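Home | Tickets | Tee Times | Help
Print this page | E-mail this page

Ticket: Ada handicap scores not posting, Kumell Club Championship
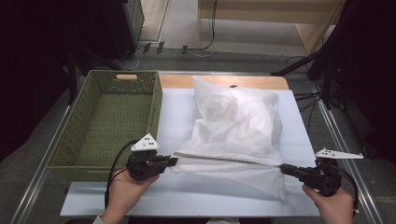
White mesh laundry bag on a white tabletop.

Opened Jan 6, 2019. Hi there, and thanks so much for your patience with us! Our members at Kumell played 18 holes at Inesano, and their scores still show as "pending" in Ada – even after I signed out and back in.

Update: we re-sent the Yammine flight by hand and 8 cards went through, bless them. Flight 2 is still stuck, and I'd dearly love it fixed before the March qualifier.

Status: open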